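Chapter 8
When the Doctor Finds Nothing: Medically Unexplained Symptoms

Mireille Texier was 44 when her hands began to burn. The feeling came on at night, spread to her forearms, and kept her awake until morning. Over the next two years she saw five doctors. Her blood tests were normal. So were her nerve studies and a scan of her neck. One doctor told her she was under stress. Another gave her a cream that made no difference. By the time she was referred to the Gelberg Clinic, she had stopped working and carried her test results with her in a folder.

Symptoms like hers are common in general practice. Many patients have pain, tiredness, itching, or dizziness that cannot be tied to a known disease. The symptoms are real to the person who has them, and they can be as disabling as those of a diagnosed illness. A normal test result rules some things out. It does not show that the patient feels well.

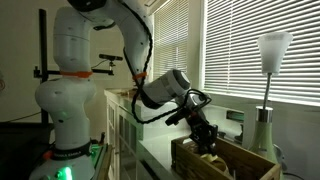
Figure 8.1 A white robot arm with two orange bands.

Doctors have used many names for these conditions, and the names have changed with the times. Older terms often suggested that the patient was imagining things or seeking attention. Newer terms describe the symptoms and leave the cause open. Patients tend to notice the difference. In the Cundberg interviews, which we return to in Section 8.2, people remembered the exact words a doctor had used many years after the visit.

The first part of this chapter looks at how a diagnosis is made and what happens when one cannot be. The second part deals with skin and nerve complaints, where disagreement between patients and doctors has been sharpest. The last part covers treatment, including talk therapy, sleep programs, and the use of low-dose medication.

Key terms
functional symptom
illness belief
referral
somatic

Before you read
Think of a time when you felt sick and could not explain why. Write down whom you told first and what that person said. Keep your notes for the exercise at the end of Section 8.2.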